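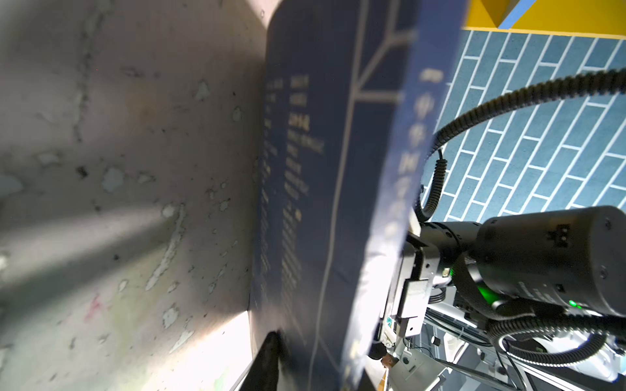 Shelf Wear and Light Damage in a Small Reading Room
Veronica Mocanu and Vsevolod Kobzar
Materials and Collections, final project

1. Background

The Londance reading room holds 3,000 items, and most of them are on open shelves. We wanted to know which covers suffer most from daily handling and which from light. Dark covers were our main interest. Blue ones with pale printing, including several in Chinese, are common in the reference section and get moved often.

2. Method

We drew a sample of 200 items in February and looked at each one under the room lights, then again next to the window. For each we noted the corners, the edges, the spine and any creasing. We used a scale from 0 to 10 for wear, where 0 is no visible wear. Veronica scored the covers and Vsevolod scored the spines. We swapped for the last shelf to see if our scores matched. They mostly did, except on creases, where Vsevolod scored higher.

Glare was a problem. On a shiny cover a bright patch can hide a scratch or make the color look paler than it is, so we turned each item before writing down a score.

3. Results

Of the sample, 119 items had wear on at least one edge. Lower edges were worse than upper edges. Fading was harder to judge, and we left out any item where we disagreed by more than two points.

4. Next steps

Rough surfaces should be looked at too. We would like to repeat the scoring after the Pranolitz shelves are lined.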